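Home Archive Workshop notes Contact

Sealing a slab that has already crazed

Posted by Worku, February

The bench slab went in last winter and was left bare, against the advice printed on the bag. By spring it had crazed. Crazing is a surface defect: a network of fine, shallow cracks, produced when the top layer dries and shrinks faster than the concrete under it. It has no structural consequence in a bench. It does hold grime, and it changes how a sealer behaves.

There are two families of sealer worth considering. Penetrating sealers (silanes, siloxanes) soak in and leave the colour much as it was. Film formers (acrylics, epoxies) sit on top and add gloss. I used a penetrating sealer on the left half and a solvent acrylic on the right half of an offcut, both from the hardware store at Indale, and left them for 22 days in the carport before scratching at either.

The acrylic looked better on the first day and worse on every day after. It bridged the finer cracks and whitened along the wider ones, where moisture had got under the film. The penetrating sealer did very little to the appearance. Water beaded on it at the end of the test as well as it had at the start. 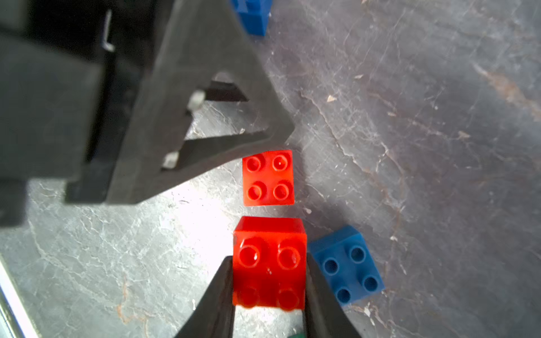 Genlow wrote in to say the acrylic would have held if the offcut had been etched first, and that any whitening on an unetched slab should be charged to the preparation. That is a fair objection. I had washed the offcut with detergent and a stiff brush and gone no further. A second offcut has now been etched with dilute phosphoric acid, rinsed twice and left to dry, and will get the same acrylic on Wednesday.

Quantities, for anyone repeating this. The offcut is 500 mm by 860 mm, or 0.43 square metres. At the coverage rate on the tin, one coat of the penetrating sealer needs less than a cupful. Crazed concrete drinks more than that on the first pass, so I measured out double and wiped off the surplus with a lint-free rag before it could go tacky.

Colour is the other matter. A darker slab shows crazing differently from a pale one, as the cracks read light on dark and the eye follows them.
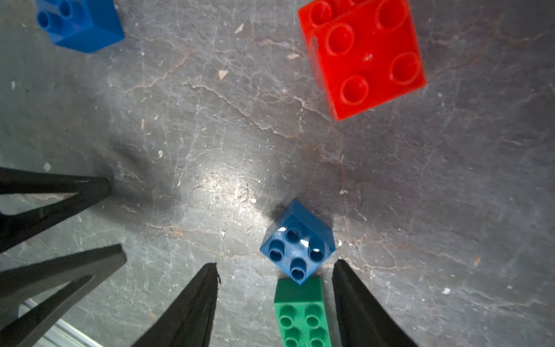
Sealer will not remove stains that are already in the cracks. On a dark grey surface like the one under the toy bricks, with pale lines running mostly on the diagonal and a rusty-brown tint in a few of them, I would try an oxalic acid poultice on a small patch before sealing anything. Sweep first. Loose flecks get locked under a film former and have to be cut out with a blade.

The bench itself will get the penetrating sealer, two coats, 9 hours apart — the tin allows less, but the carport is cold overnight.

Comments (3)

Pillow: Did you neutralise after the phosphoric? I skipped it once and the acrylic peeled in sheets.

Worku: Rinsed only. I'll check the pH before coating.

Genlow: Check it wet, not dry. Strips are cheap.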